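Notes from the Kitchen Table: My Investing Diary
February 2026
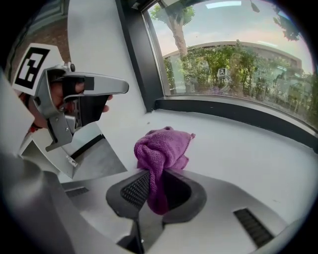

Silver again, and what I did about it

Well, I finally sold some. I have been going back and forth on this since October, when I first wrote in here that my silver had gotten too big for its britches compared with everything else I own, and then of course I did nothing at all, because it kept going up and it is awfully hard to sell a thing that makes you feel clever every morning.

So this morning I sat down with my coffee, logged in to Filier, and sold 40 ounces out of the vault account. It took maybe five minutes (after all those months of fussing!) and the money should land in the cash side in 2 business days. I kept the rest. I like silver, I have liked it for years, and I expect I'll go on liking it through whatever it does next.

What pushed me over was rereading my old entries last night. When I opened this diary I wrote a rule on the very first page that metals would never be more than a quarter of the whole pot, and I underlined it. I added things up before bed and they had crept to 40 percent. I hadn't bought a single ounce to get there, it just grew while I was admiring it, and a rule I only follow when it's easy isn't doing much for me.

The Flirkby letter came yesterday too, and it's all sunshine. They think silver has years to run and that anyone selling is going to be sorry. Maybe so. But I went back through my folder and they said very much the same thing the last time, right before that long miserable slide when I stopped opening my statements. I'm not mad at them, they write a lovely letter and I learn something from it most months, but I do wish they'd say now and then how it felt to be wrong. I've decided to let the subscription run out and see if I miss it.

Now, where to put the money. Part of it goes to the plain short-term bond fund, dull as dishwater and welcome to it. With the rest I'm tempted by Kushnir, the little copper company I've been reading up on. I like that they've paid down debt, and I like that the annual report is written so a regular person can follow it. I don't like that everything hangs on one mine, Sullon, and that the permit for the new section still hasn't come through. I read the whole section on it twice and came away with the feeling that they don't know when it will come either. So I'll wait for the spring report, and if I still want it then, I'll start small.

I'm 66, and I notice I think about this differently than I used to. A big drop when I was working was a nuisance, and I'd just keep putting a bit in from each paycheck and let it sort itself out. There's no paycheck now, so a big drop would mean putting off the roof, and I'd really like to get the roof done this summer while I still have the patience for contractors.

Silver was up again by lunchtime, naturally. I looked, I grumbled, and I closed the laptop and went out to get the mail.

To do before the next entry: print the sale confirmation for the tax folder, move the bond money over once it clears, and write down the price I'd be willing to pay for Kushnir before I get carried away.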